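Reusable Document Sleeves for Shared Workshop Records
Final report, second-year design project
Prepared by Yi-chun Hsiao and Pak-hei Lam
Supervisor: Murali Krishnan
Submitted 08/10/2024

1. Background
Job sheets in the student workshop are printed on plain paper and travel with the work from the bench to the store. Sheets were being returned torn, oil-marked or not at all. The previous group, working in January, recommended a digital form, but tablets are not permitted near the grinders. The present project looked at low-cost sleeves that keep a paper record flat and readable while it is handled.

2. Requirements
The sleeve had to hold a small stack of sheets without folding, close fully, and allow the contents to be checked without opening. Colour coding by work area was requested by Senthil Thevar, who manages the store. The budget was 200 dollars, including labels.

3. Options considered
Three types were assessed: a press-seal bag, a rigid clipboard case and a zipper pouch. The press-seal bag was cheapest but its closure stopped gripping after repeated use. The clipboard case protected the paper well and was rejected on cost and storage volume. The zipper pouch was carried forward.

4. Method
Each pouch was loaded, closed, opened and unloaded by hand for 600 cycles, with an inspection every 100 cycles. Inspection covered slider movement, the side seals and the legibility of a test sheet read through the plastic at arm's length. Pouches were laid flat on a table for inspection.

5. Results
No side seal failed. Slider movement became stiff on 2 pouches and was restored by wiping the track. Surface scuffing was the main form of wear and reduced legibility of pencil entries before it affected ink.

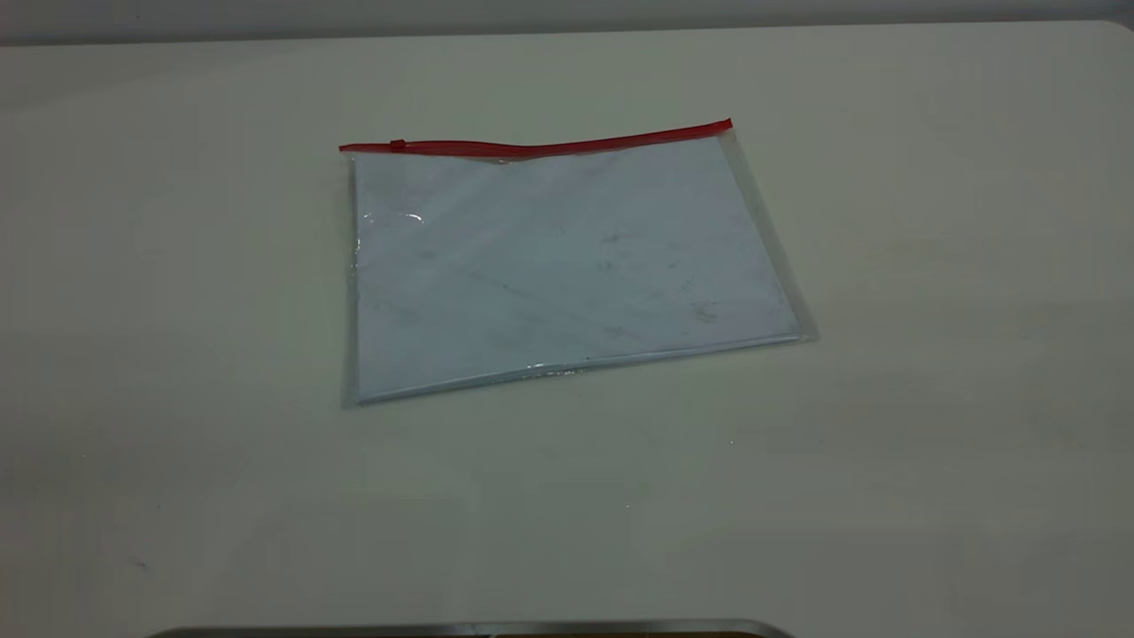
Department of Industrial Design, Project Studio
Transparent pouch with red zipper, paper inside. The zipper strip bends slightly along its length. Faint dark marks show over the paper and could be on the plastic or on the sheet.

6. Discussion
Marks on the plastic and marks on the paper are hard to tell apart while the pouch is closed. For records that must be read exactly, the sheet should be removed. Red was assigned to the machining area.

7. Recommendations
Adopt the zipper pouch for job sheets. Replace a pouch when ink entries can no longer be read through it. Fill out job sheets in ink only.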